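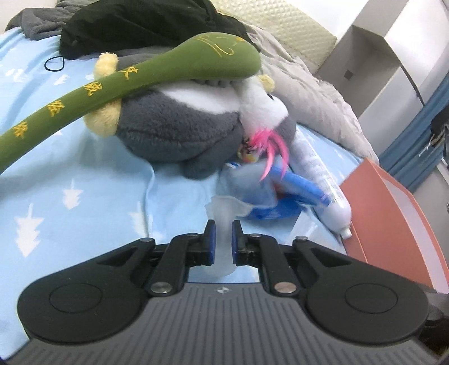
Friday evening, and the gripper finally closes straight! I have been fiddling with this thing since the start of November, and for most of that time the left finger arrived a good bit before the right one and shoved everything sideways. Great for sweeping things off a bed, less great for picking them up.

The cure was the pivot screws. I'd done them all up as tight as they would go, which felt like the proper thing to do, and of course the linkages were binding. Jamila Talukder had a look at the Debnath workshop, backed each one off a touch, and the whole movement went lovely and smooth. Two minutes! I'd spent a fortnight blaming the printed parts.

So now I'm on to the fun bit, which is seeing what it will hold. Soft toys are easy, they squash and the blue pads just sink in. Boxes are fine if you come at them square. Clear plastic is my favourite test by miles, as it's thin and slippery and folds wherever it fancies, and you really have to get the pads down on a decent bit of it before you squeeze. I've started a log (38 tries so far, all scribbled in the back of the Ludum notebook) and I'm writing down the angle as well as whether it slipped.

Still to do: a softer spring, some sort of strap so my wrist doesn't ache, and a second set of pads in something grippier. Boglárka Hegedűs has offered me offcuts of a rubber sheet she calls Stonia, 2 mm thick, and I'm itching to get the scissors out. If anyone has a good way of gluing rubber to printed plastic, please tell me, mine peels at the corners.

Reading time: 2 minutes

We use cookies to remember your settings. Accept | Manage

© Jokisstead | Contact | Back to top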